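I met the county's elections supervisor at a diner in Zekville on a Wednesday, a little after seven in the morning, and she had already been up for three hours. She ordered eggs, pushed the menu away and told me I could ask anything except how she votes.

So I asked about the Brivilstead precinct. If you live around there you know the story: the county wants to close the polling place at the old grange hall and send everyone to the Szűcs Community Center, nine miles up the road. The hall served 447 voters in the last general election. The center would end up with 2,835 on its rolls, and it has one parking lot.

"People think I woke up one day and decided to be mean to Brivilstead," she said, laughing (she laughs a lot, more than I expected). "The ramp at the hall doesn't meet code. I've been writing that in my report for six years."

I wanted to know why the ramp couldn't just be fixed. She put her fork down for that one. The county doesn't own the building, she told me, and the state won't let her spend election money on property somebody else holds the deed to. She'd asked for an exception twice and got a form letter both times.

"The second letter had my name spelled wrong," she said.

I grew up voting at places like that - well, standing around bored while my parents voted - so I'll admit I came in on the side of the hall. I told her so. She didn't seem bothered. What she did want me to write down was that a petition with 519 signatures is sitting in her office, and that she has read every page of it. State rules only ask for 500 to force a public hearing, so there will be one, in August, at the center.

"At the center," I said.

"I know," she said. "It has the chairs!"

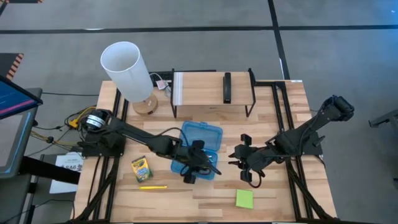 Two robot arms on a butcher-block table, one of them over an open blue plastic case.

We talked a while about mail ballots, which she likes, and about the Brotetti Road bridge, which she does not. When the creek is up the bridge closes, and then nine miles turns into twenty-two. She has asked the road department for a plan in case that happens on Election Day and hasn't seen one yet.

Would she keep the hall open if it were only up to her? She looked out at the parking lot for a bit.

"With a decent ramp, sure," she said. "I'd have the keys back to them by lunch."

Then she paid for her own eggs, left a five on the table and went to work.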